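Wanted: People Who Can Fold a Shirt While Holding Two Plastic Claws

Trernow is hiring home demonstrators for the Sisix household project. Paid, part-time, Platville and Gbeho. Start in September.

Somebody has to show robots how laundry works, and the robots have shown very little initiative on their own. We'd like that somebody to be you. You take a gripper in each hand, you do an ordinary chore with them, and the sensors on the gripper record how your hand moved. Later a robot arm with the same kind of fingers tries to copy you. No coding, no lab coat, no commute if you work from your own bedroom.

What you'd be holding

Each gripper has two fingers on the front and a handle you squeeze. They open, they close, and that is the whole range of expression available to you. Everything you currently do with ten fingers you will learn to do with four.

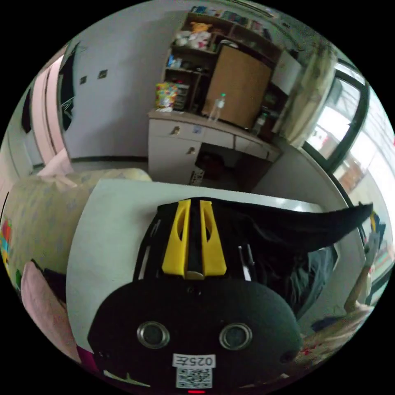

Gripper over the work board, bedroom setup.

The job, in more detail

You will be recording short takes of cloth handling: picking up, spreading out, folding, straightening, putting down. A take runs from the moment you start the recording until the item is where it should be. We ask for 223 usable takes per demonstrator over the contract. "Usable" means your grippers stayed in working order, you did the chore at a normal pace, and you didn't give up and use your elbow.

Mistakes are fine. If you drop a sleeve, pick it up again and carry on. A robot that has only ever seen perfect folding has no idea what to do when life happens, and life happens to it constantly.

Where you'd work

Most demonstrators work at home. We bring a flat board if your table is too small or too interesting, and we'd like you to leave the rest of the room as it is. Please don't tidy up for us. Our last batch of robots trained in a spotless studio and were helpless the first time they met a bookshelf.
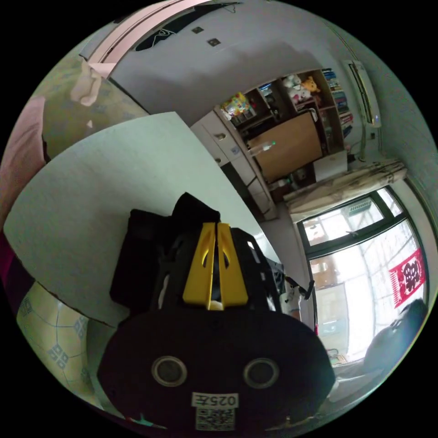
Do I need any experience with robots?
None at all. You'll get a paid training session of up to 13 hours, spread over several days, and most of it is practice with towels. People who have worked in laundries, tailoring or childcare tend to pick it up fast. People who have worked in robotics tend to argue with the handle.

Pay and hours

Training is paid at the same hourly rate as recording. On top of that there's a completion bonus of 1000 when your takes have been checked, or 2000 if you also agree to do the remote-control stage, where you sit at a desk in our Platville office and steer an actual arm through the same chores. It is slower, and the arm will make you feel clumsy in ways you haven't felt since kindergarten.

Shifts are yours to arrange, mornings or afternoons, in daylight if you can manage it. We don't record on Sunday.

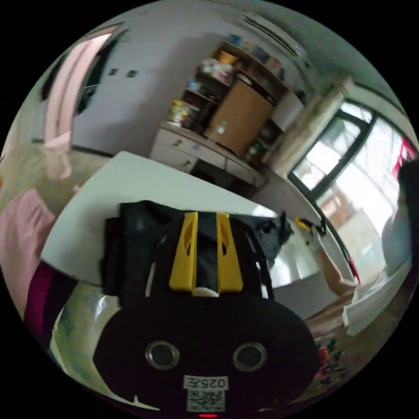 Who should apply

Adults with two working hands and a steady supply of patience. You should be able to sit or stand at a table for an hour at a stretch and lift a gripper in each hand without resenting it. Left-handers are very welcome, as we have far too many right-handed folds.

You'll also need the consent of anyone you live with. They can come and go as they please, but they should know that the grippers record video, and they can ask us to delete any take they appear in.

Dark clothing is the hard part of the work. Black cloth hides its own edges, and finding a hem with two blunt fingers can take a few tries.

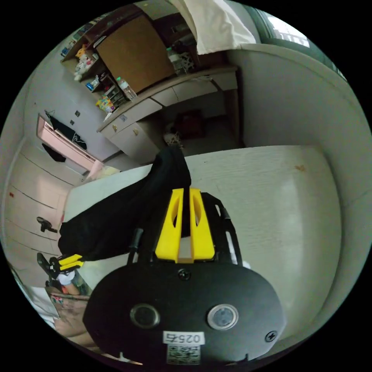 So when you come in for the trial, we'll give you a white towel first, then something black, and watch what you do when you lose track of the collar. We aren't looking for speed. We want to see you stop, shift your grip and try again without muttering (quiet muttering is acceptable, as the sound isn't used).

How to apply

Write to Andor Virág, demonstrations lead, at the Trernow office in Platville. Tell us which town you live in, which hours suit you, and what household chore you're best at. A résumé is optional. Please don't send a video of yourself folding a fitted sheet, even if you're proud of it. Andor has seen enough of them, and he still can't do it.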